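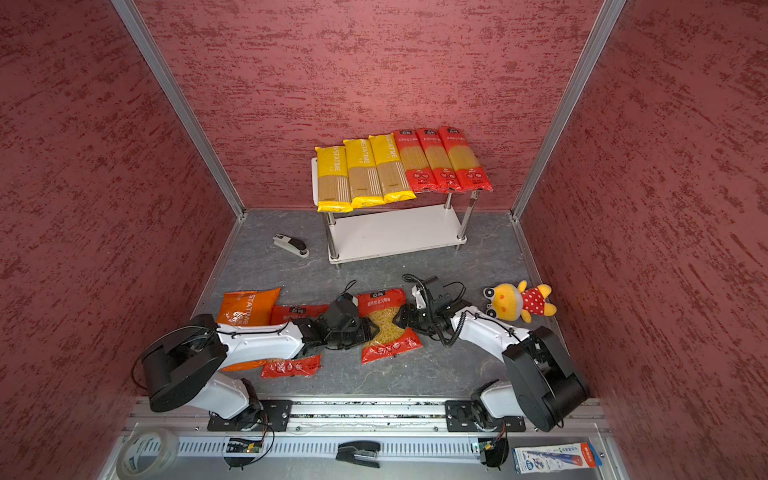
How should I store unopened packages of spaghetti?
Keep them somewhere cool and dry, away from the stove and out of direct sun. Long packages keep best lying flat or standing in something tall enough to hold them up. If they lean, the strands at the bottom tend to snap.

Search the help pages Enter a word Go

Pantry and Dry Goods: Common Questions
Zindstead Home Pages
5 min read

Can I line up packages on top of a small cart?
Yes. Six long packages side by side, yellow PASTATIME on the left and red ones on the right, will take up the top of a small two-tier cart. Lay them lengthwise toward the wall so you can read the names from the front. Push in any package that hangs over the end before you roll or lift the cart.

Should I sort by brand or by date?
By brand first, then by date inside each brand. Cooking times differ from one maker to another, and two half packages in the same pot rarely finish together. Put the oldest package of each brand where your hand goes first.

What if I can't read the label?
Write the type and the cooking time on a piece of masking tape and stick it on the back. Leave the window clear so you can still see how much is left.

How much weight can the top shelf take?
Check the sheet that came with your cart. The Grolley two-tier is rated for 48 pounds on the top and 50 on the bottom. For other carts, put cans and jars on the lower shelf and dry pasta on top.

Can I staple an opened package shut?
We don't recommend it. Staples come loose and end up in the food. Use a clip or a rubber band, or move the pasta to a jar with a tight lid. Keep staplers and other desk things off the pantry shelves.

How long does dry spaghetti last?
Go by the date on the package. Dry pasta is often fine for a while after that if the package is sealed and has stayed dry. Throw it out if it smells stale or if you find insects or webbing.

I found small bugs in one package. Do I have to throw out everything?
Throw out that package and anything open near it. Look closely at the seams of the sealed ones. Vacuum the shelf, wipe it with soapy water and let it dry fully before you put anything back.

Do you sell the tall jars mentioned in the October newsletter?
The Furtado jars are stocked at the Jillisthorpe store only. They hold one standard package of long spaghetti. Replacement lids are sold separately and the part number is 88.

Can I return a cart after I have put it together?
Yes, within 50 days, with the receipt. Please wipe down the shelves first and bring the legs and any loose screws in a bag.

Last updated 17/01/2024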